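Laundry rules for a house with a robot arm
by Gisela Montecinos

The arm has patience. It has no opinion at all about red towels and white shirts, so the opinions are up to you.

1. Sort before the basket goes down. One color family per basket. Red on top of white is how pink gets made.

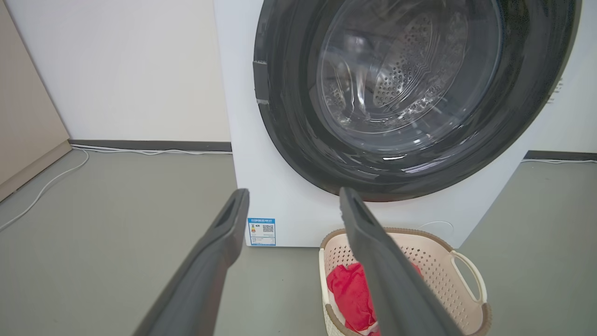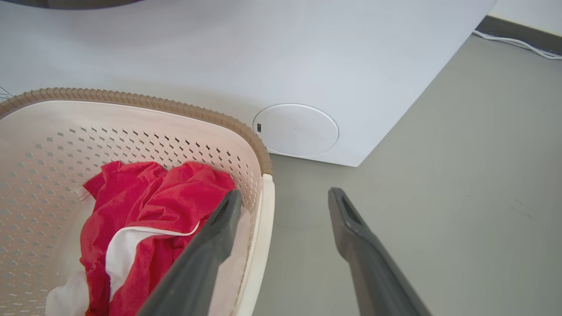
2. Tape cables to the baseboard, well clear of wherever the basket gets dragged.

3. Stay in the room for the first 30 loads. Kobe skipped this and now owns a very small sweater.

4. Check pockets yourself. Coins are your department.

5. Keep the stop button on your side of the door.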